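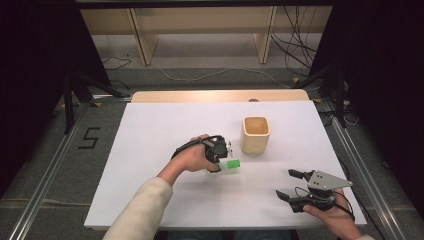

Square cup and green block on the white board, March

Notebook, Narnari set, bench by the window

Started a little after nine. The cup is good! I want that written down first, before I get lost in the details, because the last few pages of this book are mostly me complaining about cups. The new square one with the rounded corners sits well, looks calm next to the green block, and I kept picking it up for no reason while I was supposed to be doing other things.

For the record, the inside width is 40 mm and the outer corners are at 8 mm. Waltraud wanted them tighter so it would read as more of a proper square, and Njål wanted them so soft it would have been nearly round. This is between the two and I think it's right. You can still tell at a glance which way it faces, but it doesn't dig into your palm when you close your hand on it. The old corners did, and that was the first thing Hye-jin said when she tried one.

Wall thickness unchanged. I was ready to thin it but I'm glad I didn't. A thinner wall makes the cup look like packaging, and it loses that nice dull knock when you set it down. Leave alone.

Color. Beige against white worried me on paper, and Houshang had already said it would disappear. It doesn't. The inside goes a shade darker than the outside under the bench light, so the opening shows up clearly even from a low chair, and there's a short shadow at the foot that does the rest. I'd still like to see it on the Rerumgate tables, which are much busier. On the white board it's lovely.

The green, then. I have gone back and forth on this green more than on anything else in the set, and I'm now completely sold on it. It is loud, and it should be loud! With the cup this quiet, the block has to be the thing you want to go and get. Ah-rin put the earlier gray-green one beside it at lunch and all of us laughed, it looked like something found under a couch. The gray-green is retired. I've put the sample in the Seol drawer in case somebody wants it for the matching game later, but it isn't going in this set.

Fit. Block goes into the cup standing up, with 2 mm of clearance. That's enough to drop it in without fussing, and there's still a little resistance if you come in crooked, so you have to pay attention for half a second. I like that half second a lot. Any looser and it rattles (we tried, page before last, awful). Any tighter and it wedges on the corners and you have to turn the whole thing over and slap it.

What I haven't settled is the edge on the block. Right now the long edges are crisp. On its side it lies dead flat and doesn't wander, very satisfying. But the ends are just as crisp, and the ends are what meet the rim of the cup. A tiny bevel on the ends only would make the drop easier without changing how it lies. Njål thinks a bevel on two faces and none on the others will look like a mistake. Maybe. I'm going to do one anyway and leave it on his desk without saying anything.

Rim of the cup: inside edge needs one more pass. There's a spot in one corner that catches a fingernail. It's a sanding thing, easily fixed, but check the others from the same run before they get finished. Finish is 2 coats, light sanding between, same as the trays. Please don't add a third, whoever is tempted. It goes shiny and the beige turns toward butterscotch.

Layouts tried on the board this morning:

Cup in the middle, block in front and a bit to the left, lying down. Best one by far. It almost asks to be done. Use this for the first card.

Cup in the middle, block behind. Fine, a bit sneaky, good for a later card. From a low chair the cup hides part of the block.

Cup near the far side, block close. Dull. It turns into a reaching exercise and the objects don't have anything to say to each other.

Block standing on end beside the cup. Looks great! Falls over if anyone bumps the table. Keep for the box photo and leave it off the cards.

Cup upside down with the block lying on top. Waltraud's idea, and I thought it was silly until I did it. The block overhangs on both sides and makes a little green roof. We should have a page of these in the booklet, just shapes to copy, no dropping anything into anything.

The white board is staying, by the way. We had talked about working straight on the tabletop, and I did set the cup on the bare wood for a minute to compare. Light wood under a beige cup is too much of the same thing. It needs wiping more often than I'd like, but a damp cloth does it.

Open for next time:

Bevel on the block ends, one sample.
Fingernail corner on the rim, check the whole run.
Ask Houshang for the second green from Lindance, only to be sure. I don't expect to change my mind.
Draft of card one, with the block front left.
A name for the cup. "The cup" has been fine so far, but Hye-jin is calling it the well, and it's catching on.

Added at 4:40. Ah-rin stopped by and tried the drop with her eyes shut, finding the rim with one finger first and then following with the block. In on the first go – and she wants a card for it. So do I. The rounded corners help there, you can feel your way around without losing count of the sides. Putting it on the list.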